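Setting up your Wikach trip page
Section 4: Adding places, ratings and your shortlist

By now you should have an account and an empty trip with a name on it. If you haven't, pop back to section 2 first. I'm going to use my own Hetelside weekend all the way through, so swap in wherever you're off to.

Before you start
You'll need your travel dates and the email address you signed up with. I'd do all this on a laptop if you can. The phone version works, but the map is fiddly and I kept dropping pins in the harbour.

1. Open your trip and choose Places from the menu on the left.
2. Type the name of the town in the search box and wait for the list to drop down. Don't press Enter yet! Enter picks the top match, and for Hetelside that's a caravan park miles inland.
3. Click the right town, then click Add to trip.
4. Do the same for anywhere you'll stop on the way. I added Hovbridge, as we always break the drive there for lunch.

Note: if a town turns up twice, pick the one with the little bed symbol next to it. The other entry is only a map label and has no hotels or cafés attached.

Sorting by rating
This is the bit I get the most emails about, so I'll go slowly. Every place has a traveller score out of 100, and the list starts off sorted by popularity, which is a different thing altogether. Popularity only tells you how many people have looked at the page.

5. Click Sort at the top right of the list and choose Traveller score.
6. Tick Show number of reviews. It's off by default and I can't think why.
7. Set Minimum reviews to whatever you're comfortable with. I use 74 for hotels and leave it blank for cafés, as the nice small ones never get many.
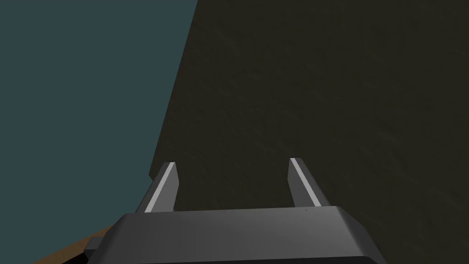 Rendered view: dark grey gripper with two parallel fingers.

To give you an idea of the difference it makes, the guest house we ended up in was miles down the popularity list, and the big hotel on the front has 2,679 reviews with a score I'd call middling. I'd never have scrolled far enough to find ours (and the breakfast was lovely).

Caution: changing the sort order clears any places you've ticked but not saved. Save first, then sort. I lost a whole evening's picking that way in June.

Making a shortlist
8. Tick the box beside each place you like.
9. Click Save to shortlist and give the list a name. Keep it short or it gets chopped on the phone.
10. Open the shortlist and drag your favourites to the top.
11. If you're travelling with other people, click Share, type in their email addresses and choose either Can view or Can vote.

Go for Can vote if you want any peace. My friend Si-woo Nam and I spent ages sending screenshots back and forth before we found that button. Each person gets 4 votes per list, and you can put them all on one place if you feel strongly – Si-woo did, for a fish restaurant.

Note: votes don't change the traveller score. They only show inside your own trip.

If you use Won for your bookings
You can link the two, and then anything you book shows up on your trip page by itself.

12. Go to Settings, then Linked accounts, and choose Won.
13. Sign in when the new window opens, then click Allow.
14. Come back to your trip and refresh the page.

Bookings made before you linked the accounts won't come across. You'll have to add those by hand with Add booking, and it's worth typing the reference number in the Notes box too.

Caution: unlinking Won takes the bookings off your trip page, but it does not cancel them. If you need to cancel, do it in Won and check you've had the email.

I went through all these steps again on November 26, 2025 and the buttons were still where I've said. Printing your trip and using it without a signal are both in section 5.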